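Filed under: Opinion / Automation / Standards and Practice

Write the bench down before the arm moves

11/19/24

Most written rules for robot workcells concern the robot. They cover speed, force, stopping distance and who may hold the key to the guard. These are necessary and I have no quarrel with them. My complaint is that the rules end at the mounting flange, and most of the trouble I am asked to look into begins beyond it, on the bench and in the few metres of room behind it.

Small teams suffer most. A factory line has a layout drawing and a change procedure. A development room with a gripper, a table and a few objects to be picked up usually has neither. The same table is used for assembly on one day and for trials on the next, and the results from both end up in one folder with one name.

In April I reviewed a set of 200 handling trials run at Prurport on a two-finger gripper. The method note ran to 9 pages. It gave the closing force, the approach angle and the controller version. It did not give the surface of the table, the finger pad covering or the age of the pads. When the success rate fell partway through the set, there was no means of telling whether the software, the pads or the bench had changed. The team repeated all 200 trials. The second set was sound, and the cost of it was avoidable.

The usual objection is that a development room is meant to be flexible, and that fixing its condition on paper defeats the purpose. I think this confuses recording with fixing. A team may move whatever it likes, provided the move is written down before the next run. The rule constrains the order of work and leaves the work itself alone.

A second objection is that modern control software copes with variation, so the variation need not be logged. Olleo takes this line in its guidance to users, and it is half right. A system trained or tuned on varied conditions does tend to hold up better. But variation that has not been recorded cannot be reported, and a customer who asks under what conditions a figure was obtained is entitled to an answer. 'Various' is a poor one.

The third objection is time, and it deserves more respect. Ghoneim's in-house procedure asks for so many entries per run that operators copy them from the previous sheet, which makes the record worse than useless – it looks complete. Any rule of this kind has to be short enough to be followed by a tired person late in the afternoon.

I would therefore limit the bench record to four items, taken in this order.

1. Contact surfaces. State the pad shape and covering, and the date the covering was last changed. Flat pads with a felt-like covering do not behave as bare ones do, and the word 'standard' tells a later reader nothing.

2. Work surface. State the colour, the texture and any marks, including lines drawn on the top. A drawn line may be a datum or a leftover, and the record must say which. Clean the surface or do not clean it, but be consistent within a set.

3. Objects and fixtures. List each item within reach of the arm, with its state at the start of the run. An empty tray is to be entered as an empty tray. Stands and anything hanging from them are to be entered too.

4. Background. Take one view from the gripper before the first run and keep it with the data. Desks, stools, lit monitors, open boxes and people all count as background if a camera can see them.

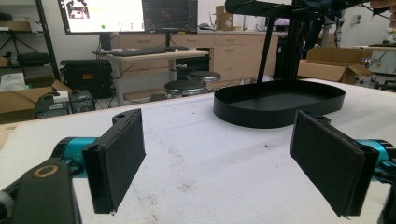
What the rule should not cover

I would not specify the tidiness of the room. A tidy background is pleasant, but it proves little about performance in a customer's building. Nor would I set a minimum number of runs between checks. Tridodau logged 3,000 cycles last year with a check at the start of each session and whenever anything was moved, and I have seen no case for a stricter interval.

I would insist on one further point. The person who makes the record should be the person who starts the run, and the arm should stay disabled until the entry is saved. Where the controller allows it, this can be an interlock. Where it does not, a sheet on a clipboard will do, with the enable key kept underneath it.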